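Kitero Interior Wood Oil, satin - 1 litre tin

Home > Decorating > Wood finishes > Oils

In stock. Usually goes out next working day. Order by noon if you can.

Our best selling oil for inside woodwork. Window frames, doors, skirting, stair rails, shelves. Soaks in, dries satin, doesn't go yellow like the old stuff did. Hardly any smell after the first evening.

Comes in four shades:
Clear
Honey
Dark Oak
Mahogany

Shades look different on different timber so please do a test patch first, somewhere behind the door or under the sill. We can't take back opened tins because the colour wasn't what you hoped. Sorry but no.

Honey is the one most people want for windows. Goes well against a strong wall colour, navies and dark greens especially. Mahogany for doors if you like them really dark, two coats, three if the timber is pale to start with. Anything with carving or grooves, use a small brush and wipe out the corners or it pools and goes sticky. 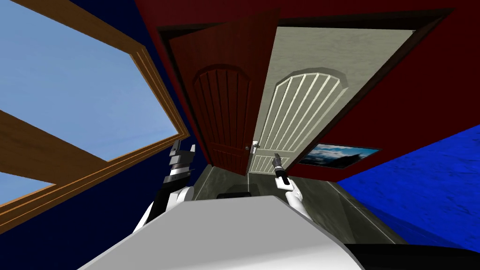

Honey-brown window frame on navy, dark mahogany-coloured door on red. Room visual.

How to use

Sand with the grain, fine paper. Vacuum, then wipe down with a barely damp cloth. Let it dry.
Stir the tin, dont shake it.
Thin coat, brush or lint free cloth. Leave 12 minutes, wipe off whatever hasn't gone in.
Second coat next day. Light rub between coats with a grey pad.
Full cure 7 days. You can use the room before that, just no wet cups on the sill.

Not for outside. Not for floors, see Kultau Floor Oil for those. Won't go over varnish or gloss paint, it has to be taken back to bare wood.

Rags - lay them out flat outdoors to dry before they go in the bin. Oily rags in a heap can catch fire on their own. Please read the tin.

Goes with

Gurnent lint free cloths, pack of 12
Gurnent grey pads
Liyanage 1 inch fitch brush, the one we use ourselves
Kultau Stripper Gel, for old varnish

Questions we get a lot

Can I mix shades? Yes, same brand only. Mix enough for the whole job becuase you won't match it again.

Painted doors? No. If you want a cream or white door that's a paint job, have a look at the eggshells page.

Do you do a bigger tin? 5 litre to order, ring first. Trade price on request.

Delivery is flat rate, tins go by courier only. Highlands and islands take longer. Dented lid but no leak, keep it and email us, we'll sort something out.

Shade cards free, ask Anwara Gamage in the shop or put a note on your order.

Page updated May 22, 2009. New tin label from July, same oil inside.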